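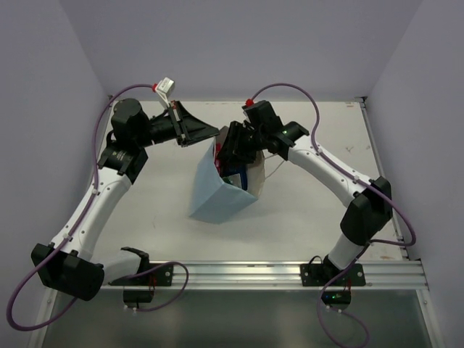

# Packing and Carrier Bag Inspection, Avholm Store

Form in use since October. Covers the bagging counters, bag stock, floor area and stock room at the Avholm site. Mark each line OK, FAULT or N/A. A FAULT needs a comment and a tag on the item. Refer faults marked "S" to the shift lead before the counter opens.

## 1. Bag stock

- [x] **1.1 Handles.** Pull each sampled bag by both handles with the test weight inside. Hold for 28 seconds. No tearing at the anchor point.
 - OK. Sample of 4 bags from the open Skoris carton. Slight stretch on one handle, within limit.
- [x] **1.2 Base fold.** Bag stands unsupported on a flat surface when opened.
 - OK.
- [ ] **1.3 Side seams.** No open glue line longer than a thumbnail.
 - FAULT. Two bags from carton 528 had lifted glue near the base. Carton set aside and tagged. The supplier has been asked for a replacement. Do not return it to the counter, even for light items.
- [x] **1.4 Storage.** Cartons off the floor and clear of the radiator.
 - OK. Bottom carton moved up one shelf during the inspection.

## 2. Bagging counters

- [x] **2.1 Surface.** Clean, dry, no chips or raised edging.
 - OK at counters 1 to 3. Counter 4 has old tape residue along the customer side. Clean with the citrus remover, not the scraper.
- [x] **2.2 Height.** Bag rim sits below elbow height for the shortest member of the shift.
 - OK. Step platform available at counter 2.
- [ ] **2.3 Edge guards.** Fixed at both ends. (S)
 - FAULT. Guard at counter 3 is loose at the left end. One screw missing. Temporary strap fitted at 7:40 a.m. Permanent repair on the Birhane maintenance list.
- [x] **2.4 Blades and cutters.** Carton knives closed and in the holder when not in hand.
 - OK.

## 3. Packing practice

Observe one full order per counter. Do not announce the check.

- [x] **3.1** Heavy and rigid items go in first, flat on the base.
- [x] **3.2** Glass is separated from other glass by a soft item or divider.
 - One order had two jars side by side with no divider. Corrected at the counter. Counted as OK with comment.
- [x] **3.3** Cleaning products are bagged apart from food.
- [ ] **3.4** Filled bag is lifted with one hand under the base until clear of the counter.
 - FAULT. Bags lifted by the handles only at counters 1 and 4. This is a repeat of the September finding. Cover it again in the shift briefing.
- [x] **3.5** Nothing sharp protrudes above the rim.

## 4. Floor and walkways

- [x] **4.1** Mats flat, no curled corners. (S)
- [x] **4.2** Walkway behind the counters clear for its full width. (S)
 - Returns cart parked in the walkway at the start. Moved. The marked bay is by the stock room door.
- [x] **4.3** Spill kit complete and seal intact.
 - Absorbent granules at half. Reorder from Tallonis with the next delivery.

## 5. Stock room

- [x] **5.1** Shelf load labels readable. Limit is 100 lb per shelf.
- [x] **5.2** Stepladder feet in good condition, inspection tag current.
- [ ] **5.3** Light level adequate at the rear aisle.
 - FAULT. One tube out. Replacement in the electrical cabinet.

## Open items

| Line | Action | Status |
|---|---|---|
| 1.3 | Replace carton 528 | Waiting on supplier |
| 2.3 | Refit edge guard, counter 3 | Strapped, repair listed |
| 3.4 | Repeat lifting instruction | Next briefing |
| 5.3 | Replace tube | Open |

Recheck 2.3 and 3.4 at the November inspection. Keep the completed form in the counter 1 binder until all open items are signed off.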